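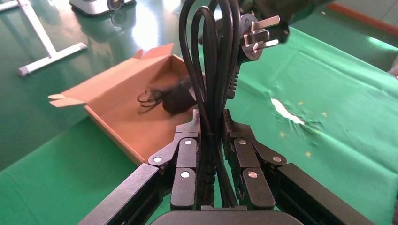 A mains lead with its three-pin plug, and the box open on the green table.

I went to the Voneck open day for the packing, which I realise makes me sound like great company. But I've been sending small parcels for years (second-hand lamps mostly, the odd radio) and I have never once coiled a flex in a way that made me proud. So when I saw "boxing and unboxing" on the programme I was on the early bus to Zirkodau with a sandwich in my bag before I'd really thought it through.

The building is the old Burnard works, at the far end of the road past the tyre place. Don't follow the first sign, it takes you to the loading gate and you have to walk all the way back. I was given a sticker numbered 159 at the desk, so plenty of people had got up earlier than me, and a map on which the toilets were in the wrong place.

The packing room was up one flight of stairs and I loved it straight away. It's a plain room with a table in it, and the table has a bright green cloth pulled over it and held at the corners with metal binder clips. Such a simple thing! I have chased a tablecloth round my own kitchen table with a parcel on top more times than I'd like to say, and it had never crossed my mind to go and get the clips out of the desk drawer. They're on there now.

The cloth has had a hard life, mind you. It's creased down the middle, it's got yellowish specks on it, and in places the surface has gone altogether and shows white. I liked that. A table where packing goes on ought to look as though packing goes on there. Mine has a glue patch the shape of Ireland.

What I hadn't thought about before was how much of the job is the plastic. You get a thin clear bag and it's more trouble than the thing that goes in it. It clings to your sleeve, it slides off the table, it catches the light so you can't see where the opening is. There was some on the cloth and more on the floor, and a coil of black cable down there too, which made me feel much better about the state of my spare room.

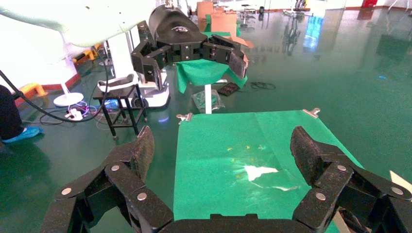 Turcotte, in the comments under my last post, reckons the bag should go in the bin the minute it comes off, and that anybody who keeps them for reuse is only kidding themselves. I keep mine. I have some 20 of them folded in a shoebox and I used one only last month, so there.

The leaflet says you should make your loops the same length as the box and tuck the plug in last. I tried it at home with the lead off my standard lamp and got it down to 17 centimetres, prongs facing inwards so they don't poke the cardboard. It did spring open again on the hall table, but I think that's an old flex being stubborn – a newer one might behave.

Lunch was soup, a bit thin, and the bread ran out before I got there. I went back up afterwards for another look at the box, as I wanted to see how the flaps were cut.

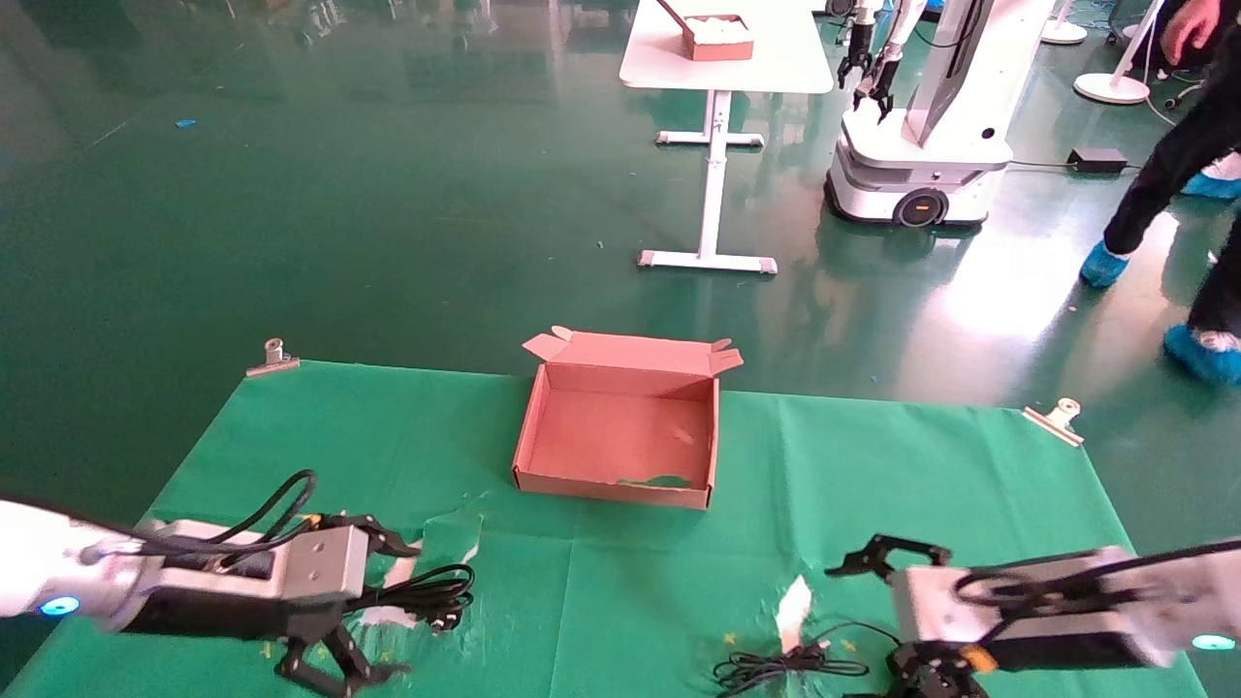
The box with nothing in it, back flaps up and the little corner ones folded out.

I do like a shallow box. You can see everything at once and you're not up to your elbow feeling for the last bit. I'm going to hunt for some that shape, though the only supplier I've found so far wants me to order 1000, and I haven't the cupboards.

Bus back was at ten past three and full. If you go next May, take your own bread.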